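Ultmont Manipulation Software Group
Minutes of meeting, 2024-11-30

Present: Themba Baloyi (chair), Naledi Modise (minutes), planning and perception staff
Apologies: Nenholm integration team

1. Previous minutes
Accepted with one change. The action on the Oakley logger was closed in October and should not have been carried over.

2. Planner
Themba has merged the new collision checker into the main branch. The planning timeout stays at 2000 ms. Of the 412 runs in the nightly batch, 22 ended in a timeout, nearly all with the wrist close to a joint limit. Naledi asked if the retry could start from a different seed pose. Themba will try it on a branch first and keep the old behavior behind a flag.

3. Perception
The bottle detector still merges neighbors when they stand close together. Cap color helps, but two caps of the same color in a line are sometimes returned as one object. Agreed to pass the depth mask along with the color mask and let the tracker decide. Pose output will stay in the robot base coordinates. The request to switch to table coordinates was turned down for this release.

4. Simulation scenes
The tabletop scene now loads from the Zornex config without hand edits. It has nine capped bottles in a tight group, plus a multimeter and an open cardboard box to the right of them.

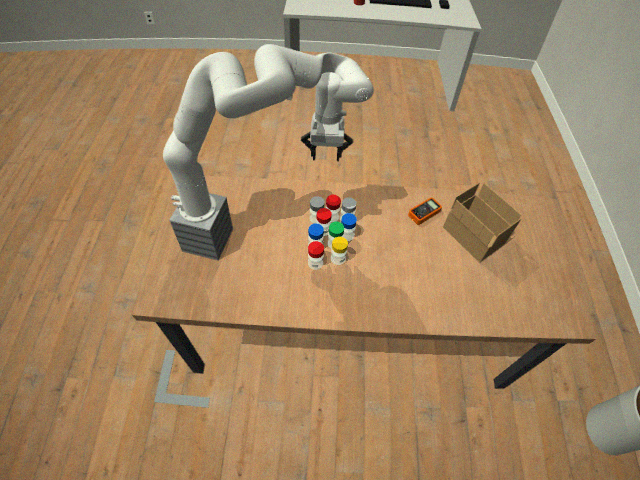

Spawn positions will be written to the run log so that a failed grasp can be replayed. Naledi pointed out that the random seed is saved but the physics step size is not, and both are needed. The box flaps will keep their own collision shapes for now, even though this slows loading. Labels on the bottles are not used by any test.

5. Tooling
The replay viewer crashes on logs with no gripper state. A fix is in review. Old logs will not be converted.

6. Actions
Themba: retry branch, results to the group by email
Naledi: step size in run log; depth mask change
Both: review the viewer fix

Next meeting to be set once the nightly batch has been rerun.

Contact: Ultmont Software Group office | Back to top
This site uses cookies to remember your settings. Accept | Manage cookies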